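June 2026
By the Home Desk

The rented room in Guerra is 40 square feet smaller than the last one, and the furniture had to shrink with it. Secondhand stores along Prallis Street sell mostly to people in this position, who move every two years and want pieces one person can carry.

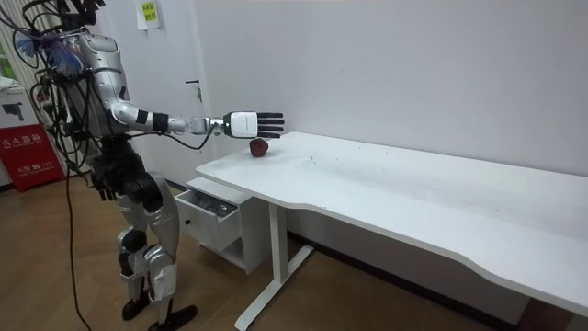 Prices have gone up since March. A plain desk goes for nearly $50, and chairs are harder to find than tables. Buyers at the Vimora warehouse sale learn to check joints and screws first. Paint can be fixed in an afternoon. A split leg usually can't.
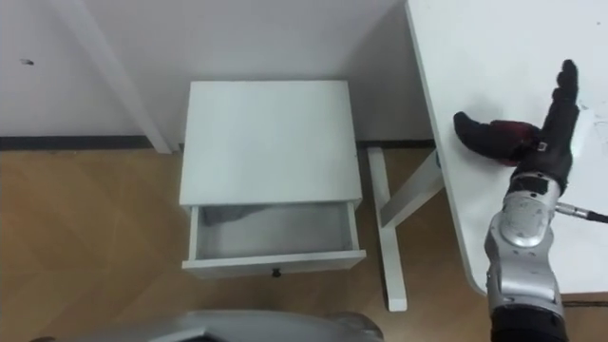
Delivery is the other cost. Most shops charge by the floor, and older buildings in Omach have no elevator. Some renters split a van with a neighbor and do the lifting themselves. Measure the stairwell before paying, including the turn at the landing.

Recent stories
Painting a rental without losing the deposit
Curtains for tall windows
Where to take old mattresses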